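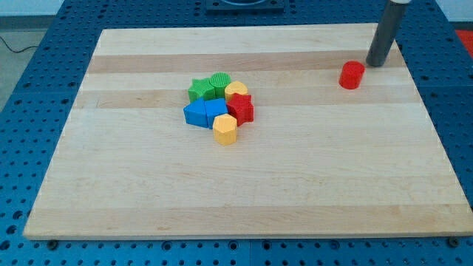
Reviewed by the Technical Officer, Automation Teaching Laboratory, Eltcombe
Published Sep 5, 2020

Equipment review: Harkex perforated work table, with the Wultavus shape block set

The laboratory took delivery of the Harkex table in April and has used it since then as the base for one pick-and-place cell. This review is intended for technical staff in other departments who are considering the same table. It covers assembly, fixing of the work surface, alignment and routine care. The arm and its controller were already in our possession and are not assessed.

Assembly

The table is supplied as a top plate and a separate frame. The plate is finished in blue and carries a regular grid of round holes in two sizes. The instructions supplied are brief but correct. Two members of staff are needed to lift the plate on to the frame, and the manufacturer should state this on the outside of the packaging. The levelling feet have a fine thread and hold their setting well. We checked the level after one week and made a small correction at one foot. No further correction has been required.

Fixing the work surface

Harkex does not supply a work surface for small parts. We fitted a large wooden board made up of parallel strips, bolted to the table at its front corners. The grid made it simple to find suitable positions, although the board had to be drilled to match and the bolts were purchased separately. Bolts should be tightened by hand first and brought up evenly. On our first attempt one side was tightened fully before the other, and the board lifted enough to affect the picking height.

The wood grain runs from left to right across the board, in lighter and darker bands. Students have found the bands convenient when describing where a part has been placed. They should not be used for measurement. All positions in our programs are taken from a reference hole in the table, and the board may therefore be removed and replaced without the programs being rewritten.

Gripper alignment

The gripper is a slim grey cylinder carried vertically. It is brought down close to the board beside a single block, and its clearance and squareness are checked before any program is run. The red cylinder from the Wultavus set is well suited to this purpose, having a flat circular top and a smooth side. The remaining blocks are kept together in a group to the left, well clear of the approach.

We repeat the check at 3 points on the board. The procedure takes 5 minutes when no adjustment is needed. If the gripper is found to be out of square, the collar at its upper end is loosened, reseated and tightened again, and all points are checked afresh. Adjusting the program to hide a mechanical error is not permitted in this laboratory.

The block set

Wultavus supplies small plastic blocks in plain colours. Our exercises use stars, cylinders, a heart, a hexagon, a triangle and a square-sided block, in green, yellow, blue and red. The pieces are of much the same height, and one picking height has served for the whole set. The flat tops of the hexagon and the square-sided block give little difficulty. The stars are more demanding, and a beginner should not start with them. The green cylinder has a finely ribbed side, and we would have preferred all the cylinders to be smooth.

Routine care

The table top is wiped with a dry cloth at the end of each session. The holes collect dust and should be cleared with a vacuum cleaner; compressed air moved the dirt into neighbouring equipment and its use has been stopped. The board is brushed and never washed. Bolts are inspected every 3000 cycles, together with the gripper collar. One bolt was found slightly slack at the first inspection, and none since.

Cables require attention at any installation of this type. The table has no channel or clip for them, and users must make their own arrangements at floor level. We consider this the main weakness of the product.

Comparison

The laboratory previously used a Brekke bench with a slotted top. The Brekke was quicker to rearrange, as fixtures could be slid into place, but they also moved when knocked. The Harkex grid takes longer to set up and is easier to restore after the cell has been stripped down. For a cell that is used by several groups and must return to the same state each time, we prefer the grid.

Assessment

Stability: 5 out of 5
Instructions: adequate
Cable provision: poor
Recommended for teaching use, subject to the purchase of suitable bolts and a separate work surface. A second table has been requested for the coming year.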